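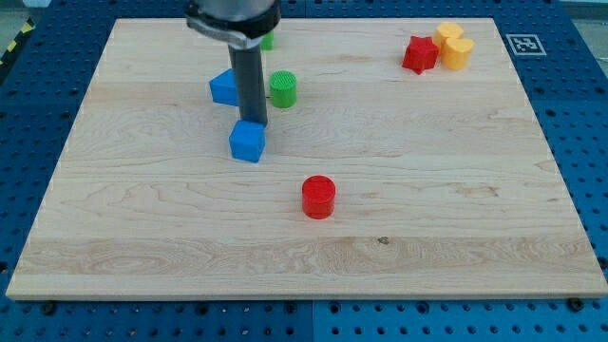 Ticket 2736: Order confirmations going out twice, then not at all
Shop: Killis Boards & Blocks
Opened by: Ming-te Yuen
Status: Closed

21st May, first thing

Hi team, me again, sorry! I look after the online shop for Killis (chopping boards, serving boards, a few bench tops) and we've got a weird one with the confirmation emails. Since I moved us over to the Novora checkout, some customers are getting two identical confirmations. Same order number, same total, same everything, a minute apart. They're only being charged once, thank goodness, I went through the payments before I even made a coffee.

So far 18 people have got doubles. One lovely bloke in Ballarat rang to ask if he'd accidentally bought two maple boards and whether he should just keep the second one as a present for his sister. Talked him out of it, which my boss may not thank me for.

What I've tried:
Cleared the shop cache. No change.
Turned the mail plugin off and on again. No change.
Placed a test order with my own card. One email. Typical.
Placed another with my partner's card, on her phone. Two emails!

Later that morning

Auður Ravn from your support crew got back to me (thanks Auður, super quick) and asked whether the old Kurkby mail connector was still switched on. I was sure it wasn't. I had a look and yep, there it was, sitting under Legacy Add-ons with its little green tick, happily sending away. I'd disabled it in the test shop back in April and never did the live one.

So I switched it off and did a little dance. Test order, my card: no email. Test order, partner's card: no email. Bugger.

After lunch

Right, so now we've gone from too many to none whatsoever. Auður had me open the mail log, and every message since the change says "sender not authorised". As far as I can follow it, Novora was never properly sending anything by itself. It was handing some of the orders to Kurkby, and Kurkby was sending those once for itself and once for Novora. My card gets remembered as a returning customer and goes down a different path, so I only ever saw the one.

Fix so far, in case anyone searches for this later:

1. Go to Settings, then Mail, then Sending Address.
2. Delete the old address completely. Don't edit it, the page says it's saved but it keeps the old key.
3. Add the address again and click the link in the verification email. Mine went to junk.
4. Save, log out, log back in.
5. Resend anything stuck in the queue.

I missed step 4 the first time and spent a good while swearing at step 5.

End of the day

It's working! Ran four test orders, two on my card and two on my partner's, and each one got a single email. I've resent the 19 that were stuck in the queue and had a nice reply from one customer already, who mostly wanted to know which oil to use on his board (food-grade mineral oil, mate, and go easy).

One leftover question, not urgent. The confirmation template has the Zwahlen delivery logo in the footer and we stopped using them ages ago. I can't find where it lives. It isn't in the template editor or under Branding. Any clues?

Reply from Auður Ravn

Glad it's sorted, Ming-te. The footer logo comes from Shipping, then Carriers, then Archived. Remove the carrier there and the logo goes with it. I'll leave the ticket open overnight in case the queue backs up again.

Next morning

Found it, gone. Queue's empty, no doubles, no complaints. Happy for you to close this one. Cheers!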